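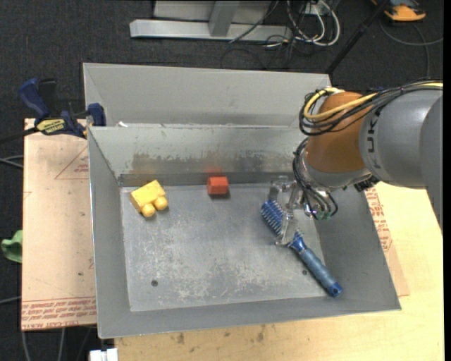

3.2 Surface wear in shared containers

Wear on painted and galvanised steel was scored at 3 sites (Skistorlow, Bavthorpe, Verkley) using the Seyoum scale, 0 to 18. Floors and walls scored separately, as the two age differently. Contact with hard goods tends to mark the middle of a floor well before the corners go, and in Figure 3 the pale scratches sit mostly across the lower middle of the grey metal, while the far wall carries a brownish, chipped band instead. Bins of this shape, with walls flaring out from a flat floor, were the most common type at Bavthorpe. Floor holes not scored.

Figure 3. Open metal bin with scuffed floor; yellow toy block at upper left.

Scoring was done by the second author (T. Kahsay) and repeated blind by K. Birhane after 13 days. Agreement was good for floors, weaker for walls — mostly a colour problem, old grease reads as rust under warm light. Units over 700 mm long were split into halves and the higher score kept. Two Verkley records were droped for missing dates. Cleaning history was only availible from May onward, so it is left out of the model in 3.3.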